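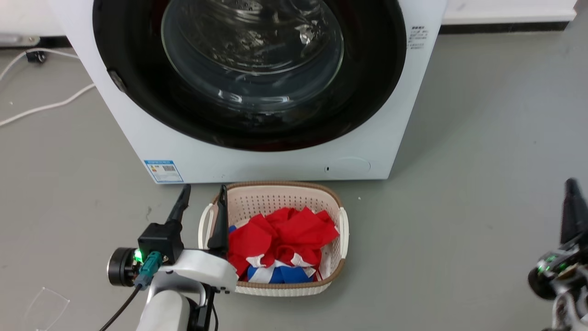
Washing comes out smelling musty even straight from the machine

Posted in Home and Garden > Laundry
May 4, 2018

plerkwood_flat2

I moved into a ground floor flat in Plerkwood in April and the washing has smelled wrong since the second week. It is a sour, damp smell, a bit like a wet dog or an old flannel. Shirts and sheets are all right when they are dry but the smell comes back as soon as I get warm in them. Towels are the worst and smell from the moment I pick them up.

What I do at the moment: nearly everything goes on a 30 degree wash with liquid detergent and a capful of softener. Towels go in with the rest. I work shifts, so a load often finishes while I am out and sits in the drum until I get home. There is no garden. I dry on a rack in the bedroom, and in this weather it takes the best part of two days. I keep the window shut because the road is noisy.

I have tried a different detergent (Marras, the green bottle, as my sister uses it) and I have tried using more of it. Neither made a difference. I also tried those scented beads and now the towels smell of flowers and wet dog.

Is it the machine, the water here or the way I am drying things? I rent, so I would like to know before I start bothering the letting agent. I also have six bath towels that I would like to save if they can be saved.

clitemton_wash

It is probably a bit of everything, but I would start with the low temperature and the liquid. I ran the service wash at a launderette in Clitemton for some years and we saw this a lot with towels brought in from home.

A 30 degree wash gets out ordinary dirt, but body grease and the bacteria that live on it build up over time, and softener puts a coating over the top. Liquid detergents don't normally have bleach in them. Powder for whites usually does, and that is the part that deals with smells. Adding more liquid makes it worse as it does not all rinse away.

For the towels:

Wash them on their own, at 60, with a full dose of biological powder and no softener. Check the care label first, although most cotton towels will take 60 without trouble. Don't pack the drum. You should be able to get your hand in flat on top of the load.

If they still smell when wet, soak them overnight in the bath in hot water with oxygen bleach (the tub of white powder sold as stain remover, not the thick stuff for toilets). Follow the amount on the tub. Then wash again at 60. Old towels sometimes need this doing twice.

Leave softener off towels for good. They will feel rougher for a few washes. Give each one a hard shake before hanging and they come up softer than you would expect.

For the machine, take out the detergent drawer and wash it in the sink with an old toothbrush. Look up into the space where the drawer goes, there is often black slime on the roof of it. Pull back the rubber seal and wipe inside the fold. You may find hair, coins and a fair amount of grey muck. Then run it empty on the hottest cycle it has, with a dose of powder in. Once a month is enough after that. Leave the door and the drawer open a bit between washes.

If your machine has a filter behind a little hatch at the bottom front, clean that as well. Switch off at the wall and put a shallow tray and a towel down first. Let it cool if you have just done a hot wash. Unscrew it slowly, as a good deal of water can come out and it stinks.

On the letting agent, I would only ring if the machine is not draining properly or if it isn't getting hot. Put your hand on the door glass half way through a 60 wash, carefully. If it is stone cold, something is wrong with the heater and that is for them to fix.

dmk34

White vinegar. Half a cup in the drawer. Never had a smell in 20 years.

cloltivton_basement

Agree with most of what clitemton_wash says but I think the drying is your main problem. I lived in a basement in Cloltivton and went through the same thing. I cleaned the machine twice and bought new towels, and the new towels smelled within a month.

Two days is too long. Anything that stays damp that long will go sour whatever you washed it with. You want it dry overnight if you can manage it. What worked for me:

An extra spin. When the cycle ends, put it on spin only at the highest speed the clothes can stand. It costs next to nothing and saves hours on the rack.

Fewer things on the rack. I used to hang two loads at once with everything touching. Now I do one load, leave a bar empty between the heavy things and hang shirts on hangers from the door frame.

A fan. I had an ordinary desk fan in the cupboard. Point it at the rack on low and leave the room door open. It made more difference than the heating did.

A dehumidifier if you can afford one. Mine was second-hand. Put it in the smallest room with the rack, shut the door and the window, and empty the tank in the morning. It also stopped the mould I had behind the wardrobe. I would not dry in the bedroom without one, you are breathing all that damp in at night.

If you can't have the window open because of the road, try the bathroom with the extractor on.

The other thing is leaving the load sitting in the drum. Look for a delay button, most machines have one. Set it before you go to work so that it finishes when you get in. If you forget and it has been in there all day, smell it before you hang it. If it is a bit off, run it again, as it won't air out on the rack.

I wouldn't put vinegar in every wash as some makers say it is hard on the rubber seal. Check your manual, and never mix it with bleach.

plerkwood_flat2

Thanks all. I have had the drawer out and the slime was there as described. Towels are soaking in the bath now. I do have a delay button. Will look for a fan at the weekend and see how the next few loads go before I spend money on a dehumidifier.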